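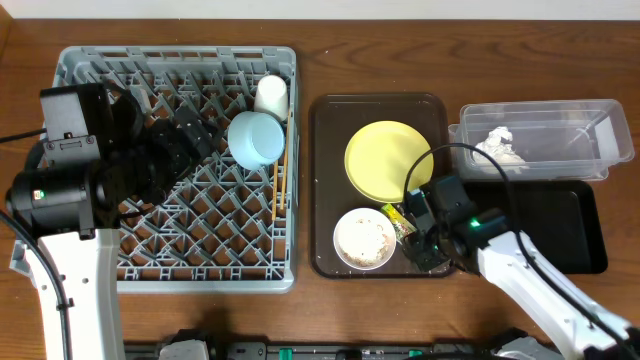
How long do you let dishes sit in the rack before you put them away? Overnight, then everything goes back in the cupboard before coffee.

ok small kitchen thread bc people keep asking how I manage with no dishwasher. short version, I own very little and I use a tray

the rack. gray plastic, square, with the slanted pegs that make little diamonds on the bottom. bowls go in on their side, never flat. flat bowl = puddle. learned that in October when I had a cold and stopped caring

cups I'm less strict about. the little white one stands up in the corner bc it fits there and I like it there

chopsticks just lean. I had a cutlery cup that clipped on the side, it fell off every time I touched it, gone now. wooden ones need air more then they need a holder

the tray! dark brown, rounded corners, low rim. everything for one meal goes on it. plate, bowl, whatever packet I'm opening. eat, carry the whole thing to the sink, wipe tray, done. one trip

got mine at the Tinholm shop on the corner for 14 bucks, the week before they closed. Stutirby has one kinda like it but the rim is too tall and you can't wipe into the corners

yellow plate is from my aunt's set. there were more. we don't talk about the move

people asking about the white bowl – any round one you can hold in one hand. I tried a wide one for a while and it took up half the tray so the plate had nowhere to go

colors help btw. blue bowl, yellow plate, white bowl. if the blue one is in the rack I know it's been washed and I don't stand there wondering. matching sets are pretty but I mix them up constantly

wood table = wipe it right after. not later. I left a wet ring by the wall end once and spent a whole evening on it with oil and a rag. still there if the light's low

rack gets a scrub every 2 weeks, old toothbrush, between the pegs. gross job, takes as long as one podcast

someone said get a drying mat instead. had one. smelled like a pond by the weekend

anyway that's the system, rice is getting cold, will answer stuff later – not the knife question again pls

More from Gintarė Jaunzems
My 32 oz jar problem
Wukivia soap refills, are they worth it
Shelf liner, round two
What I kept from the old apartment
Mets game snacks on one tray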